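Marine Fuels and Port Operations
Handout 3: Shore Power and Battery-Assisted Ferries

Course leader: Pejman Jalali

1. Purpose of this handout

Students should read these notes before the July seminar. They cover the supply of electricity to ferries at berth and the use of onboard batteries on short crossings. Liquid fuels were treated in the previous handout and are not repeated.

2. Terms

Shore power is electricity supplied from the quay to a vessel at berth, so that its auxiliary engines can be shut down. Charging is a separate matter: the energy is stored on board and used for propulsion after departure. One connection may serve both purposes, but the load on the local grid differs greatly, and the two should be kept apart in all written work.

3. Course case: the Skallico route

The Skallico route links Irnar with Lurkberg. The crossing takes 40 minutes, and the ferry carries up to 70 cars. The battery pack is rated at 1523 kilowatt-hours. Diesel generators are retained for bad weather and for diversions to Radu, where the quay has no charging equipment.

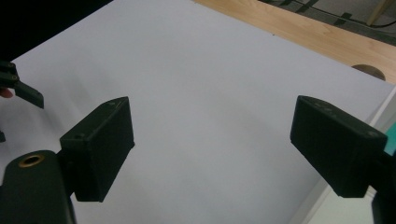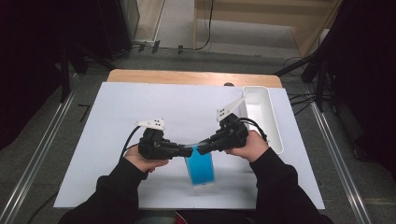
Work surface with black grippers; blue container in the second view.

4. Turnaround time

The time available for charging is shorter than the time at berth. Mooring, connection and disconnection must all be deducted. A late arrival therefore reduces the energy taken on, and the operator must choose between leaving late and leaving with a lower charge -- a decision that belongs in the operating manual and should not be left to the crew on the day.

5. Grid connection

A small port may lack the capacity to charge a ferry directly at full power. A battery on the quay can draw from the grid between calls and discharge when the vessel arrives. This lowers the peak load but adds conversion losses and a second set of equipment to maintain.

6. Preparation for the seminar

Each group should submit one page on the following:
Whether Irnar or Lurkberg is the better site for a quay battery.
What minimum charge should be required before departure.
How a diversion to Radu affects the next scheduled crossing.

State all assumptions and show units throughout.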